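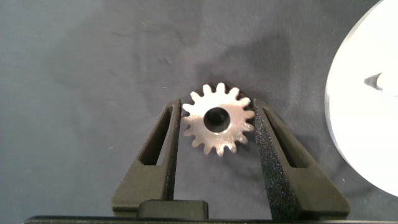 Small metal gear loose on its shaft, how do I fix it for good?

Tobiloba Ojo
Posted in Workshop and Small Machines

I have an old Murine label winder that I use for a few hours every week. The drive gear on the motor side has started to slip. It is a little metal spur gear with a plain round hole, no keyway and no flat, and it was just pushed onto the shaft at the factory. When the roll gets heavy the shaft turns and the gear stays put.

I have already tried a center punch on the end of the shaft to spread it a bit. That held for about a day. The teeth look fine to me and the gear next to it is plastic, also fine. The shaft measures 8 mm. The parts list calls it number 602 but Prosen, who used to sell spares for these, no longer list it.

Can I glue it? Or do I need to find a new one? I would like to avoid taking the motor out if possible. There are four screws behind the side plate that I can't reach without removing the whole feed arm.

11 replies, 2 shown as most helpful

Yakubu Edet
Marked helpful

You can glue it, but use retaining compound and not super glue. Super glue is brittle and will let go the first time the roll jerks. Retaining compound is sold for fitting bearings and gears, and any bearing shop will have it. Get a medium strength one if you think you will want the gear off again some day.

Clean both parts first. Oil is what ruins this job. Wipe the shaft with acetone, then run a twisted bit of paper towel soaked in it through the bore until it comes out clean. Keep the acetone well away from the plastic gear. Rub the shaft lightly with 1000 grit paper and wipe it again.

Put a thin ring of compound on the shaft, push the gear on with a twist, line it up with its neighbor and wipe off the extra. Leave it overnight. The bottle may say it sets in 40 minutes, but that is only enough to handle it.

If you can feel the gear wobble on the shaft before you put anything on it, the hole is worn and glue will only buy you time. In that case you want a new gear, or a bushing made to fit.

You don't have to pull the motor as long as you can get at the end of the shaft. You do need to stop the compound from running down into the motor bearing, so keep the shaft pointing up if the machine can be tipped safely.

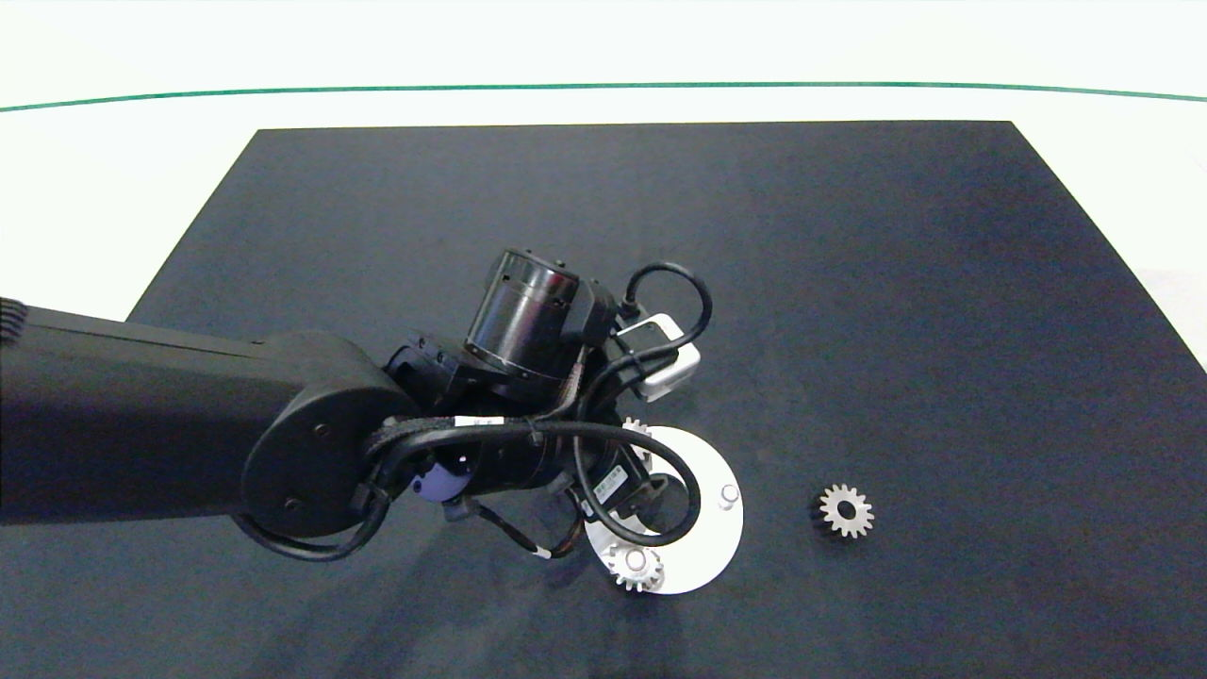

Get a mat down before you start taking covers off. I did a similar job on a kitchen table once and lost a washer that I never found. A big one is worth having, because the parts spread out more than you expect. Dark gray is what I would pick, with a plain surface and no pattern, as bright metal parts show up well on it. Felt is fine for laying parts on but do the gluing over a scrap of cardboard.

Count the teeth and write the number down while the gear is off, and measure the outside diameter too. Then you can order from any gear supplier if it comes to that.

Amadi
Reply

I had the same thing on a Cetedholm winder. I drilled the gear and put a set screw in. Works but the gear has to have a hub and yours sounds like it might not. Try the glue first.

Tobiloba Ojo
Update

Thanks both. No wobble that I can feel, so I will try the retaining compound. The machine does tip back far enough to get the shaft upright. I'm going to take the measurements before I glue anything.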